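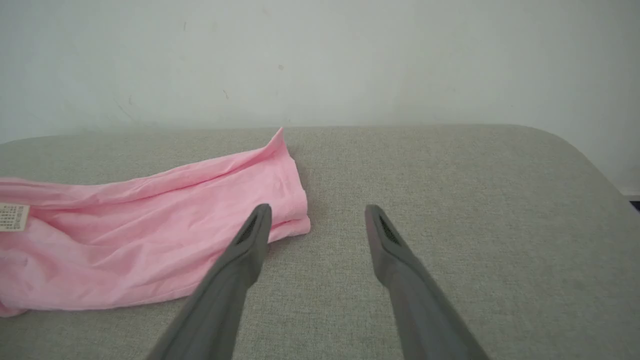 *Photo 1. Upholstered seating, light gray woven fabric, against wall. Pink cloth on seat.*

**Furnished Unit Inspection: Helline House, Unit 4**
Inspector: Selina Danzer
Reason for inspection: Change of occupancy, January
Managing office: Unell Residential

Ratings: S = satisfactory; A = attention required; N/A = not applicable. Every item rated A must carry a comment.

## 1. Entry and egress

- [x] Entry door closes and latches without force: **S**
- [x] Deadbolt opens from inside without a key: **S**
- [ ] Door viewer clear and secure: **A**
 Comment: Viewer turns freely in the door. Tighten or replace before keys are issued.
- [x] Path to exit free of stored items: **S**

## 2. Smoke and carbon monoxide alarms

- [x] Alarm present in bedroom and hallway: **S**
- [x] Test button sounds alarm: **S**
- [ ] Replacement date legible on each alarm: **A**
 Comment: Hallway label has been painted over. The date could not be read. Replace the alarm and enter the new date in the unit log.

## 3. Electrical

- [x] Outlet covers intact: **S**
- [ ] Kitchen and bathroom outlets trip and reset on test: **A**
 Comment: Bathroom outlet tripped but did not reset. The breaker is off and tagged. Work order sent to Cerent Electric; the unit is not to be released until this is closed.
- [x] Panel directory complete: **S**
- [x] No extension cords in permanent use: **S**

## 4. Furnishings and walls

- [x] Seating stable under load: **S**
- [x] Tall furniture anchored to wall: **S**
- [ ] Wall finish clean: **A**
 Comment: Faint scuffs and small gray marks on the off-white wall behind the seating (Photo 1). Cosmetic only. Wash first; repaint if marks remain.
- [ ] Personal items removed: **A**
 Comment: Bag and hold at the office under the standard procedure for items left in units.

## 5. Kitchen and bath

- [x] Range burners light and shut off fully: **S**
- [x] Extinguisher charged and mounted: **S**
- [ ] No leaks under sinks: **A**
 Comment: Slow drip at the kitchen shutoff valve. Cabinet floor is sound. Valve to be replaced.
- [x] Exhaust fan operates: **S**
- [ ] Tub surface slip-resistant: **A**
 Comment: Strips worn through at the drain end. Replace the full set.

## 6. Windows

- [x] Bedroom window opens fully and stays open: **S**
- [x] Locks engage: **S**
- [ ] Screens in place: **N/A**
 Comment: Screens are in winter storage.

## Disposition

Unit held. Sections 2 and 3 must be cleared before occupancy. Reinspection is set for Saturday, with Mr. Xu of the maintenance office present to open the panel.

Signed: S. Danzer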